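In Praise of the Top of the Oven

Every home has one flat surface that collects things, and I have come around to the view that we should leave it in peace. In my parents' house it was the piano, which went unplayed for years under a drift of mail. In my first apartment it was the radiator cover. These days, in the place I share with my old friend Mohsin Bugti, it is the top of the oven, and I have grown fonder of it than I ever expected to be of an appliance.

I should say that I was raised by tidy people and I do understand the other side. My uncle could not sit down to dinner if there was a dish towel out of place, and when he visited us in April he stood in front of our oven for a good long while with his hands behind his back, the way people stand in museums. "You have cupboards," he said at last, very gently. We do have cupboards. They are full of the things we never use – the fondue set, the waffle iron, a box of 36 paper cake liners that has followed me through two moves – and that, I think, is exactly what cupboards are for.

What sits out in the open is another matter. The spray bottle is out because one of us is going to want it before the day is over. The phone gets put down wherever there is a flat place at elbow height, and it will be picked up again in a minute or two. You could call this clutter, and my uncle would, but to my eye it looks more like a house in the middle of a sentence.

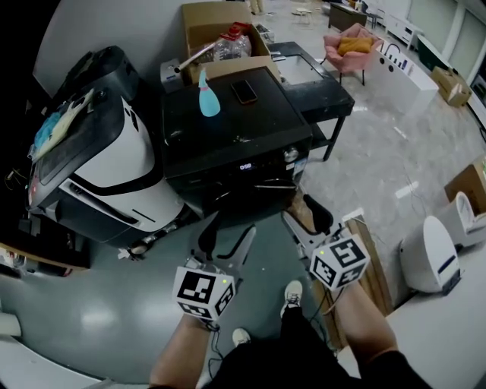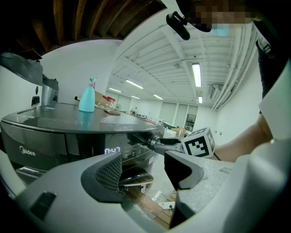
The spray bottle keeps its place on top of the oven in both; the jar with the red lid is in the second.

I do draw some lines, mind you. Nothing should stay on top of an oven that is going to run hot, and anything with cleaner in it belongs well away from heat and from dinner. So the top gets cleared before we cook, every time, and the clearing takes less time than finding the oven mitts. I have even come to like it. You pick up each thing, you remember why you put it there, and half the time you end up doing the small job you had meant to do that morning and forgot.

Mohsin once tried to cure us with a set of stacking trays he had ordered, a brand called Omus, and for a week they were beautiful. Then the trays filled up, and the oven filled up again beside them, and we had simply given the clutter a second floor. They live in the hall closet now, with the waffle iron for company.

So I would ask the tidy people, whom I love and am related to, to be a little patient with the rest of us. Wipe the crumbs, by all means. Throw out the dead batteries, and find the lid that goes with the jar. But when you come across a bottle standing where somebody set it down, consider that somebody may be coming back for it, and leave it there at least until supper.

– Rostam Esfahani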